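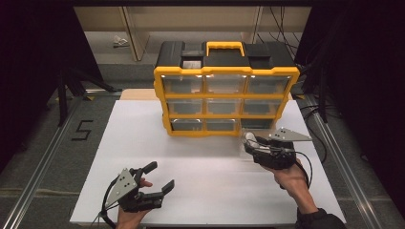 Applied Robotics: Commercial Manipulation Systems
Week 3 Handout: Evaluating a hand-held gripper kit

Scope of the session

Students will review the Bristia hand-held gripper kit as a product offered to small laboratories and teaching programs. The kit is supplied in Canada by Sutherland, together with the Drarar recording software and one term of technical support. The session is concerned with the judgement a purchaser must make before committing funds, and the method set out below applies equally to competing products.

Background reading: Course Reader, chapter on teaching by demonstration. Students who have not completed the Wurlow exercise on parallel jaws should do so before the practical.

1. What is being offered

The kit comprises a pair of hand-held grippers, one for each hand, with cabling and the recording software. The operator performs a task with the grippers while the software records the movement of the hands and the opening of the jaws. The recordings are then used to train a policy for a robot fitted with matching end effectors.

The supplier's position is that demonstrations can be gathered without occupying a robot arm. For a department in which several groups share one arm, this is a substantial argument. It must be weighed against the absence of force feedback from the arm itself, and against the fact that a human wrist will readily adopt postures that a given arm cannot reach.

2. The benchmark task

The task for this unit is drawer operation on a parts organizer. The organizer is a case of nine clear drawers in a yellow frame, arranged three by three. It stands toward the far side of the table, so that the operator must extend the arm to work at it.

Drawer fronts of this type are a demanding test. Neighbouring drawers are nearly identical, and a policy that has learned only the general appearance of a drawer may approach the wrong one. Clear plastic also produces reflections that shift with the viewpoint. Finally, the dividers leave limited clearance, and a jaw presented at a poor angle will meet the frame before it meets the drawer.

Each demonstration consists of the following steps:

Approach the assigned drawer with the jaws closed or nearly closed.
Engage the drawer front and draw it out in a straight line.
Release, withdraw the gripper and pause.
Push the drawer home and return the hand to the near side of the table.

The idle gripper is to be kept clear of the organizer throughout. Its cable must be able to move freely with the hand.

3. Criteria for assessment

Fidelity. Compare the recorded path with the path intended. Note any loss of tracking when a gripper passes in front of the organizer and hides part of it from view.

Ergonomics. Record the point at which the operator first reports fatigue in the wrist or thumb. Left-handed and right-handed operators should be assessed separately.

Cabling. A tethered gripper constrains the operator in ways that may appear in the data. Observe whether the cable pulls on the hand at full reach.

Transfer. Replay a sample of the recordings on the teaching arm. A demonstration that cannot be replayed has no training value, however well it was performed.

Cost of ownership. Obtain from the supplier the price of replacement fingers and the terms of the software licence after the first term. The published quotation includes neither.

4. Practical arrangements

Students work in groups of three: one operator, one recorder and one observer. Each group has two attempts at every assigned drawer. Roles rotate once the set is complete. Sleeves should be fitted at the cuff, and wrist jewellery must be removed.

5. Submission

Each group submits a written recommendation to purchase, to defer or to decline, with reference to the criteria in section 3. Unsuccessful demonstrations must be reported along with the successful ones. Supplier literature may be cited but will not be accepted as evidence of performance. Reports are due at the start of the next laboratory period.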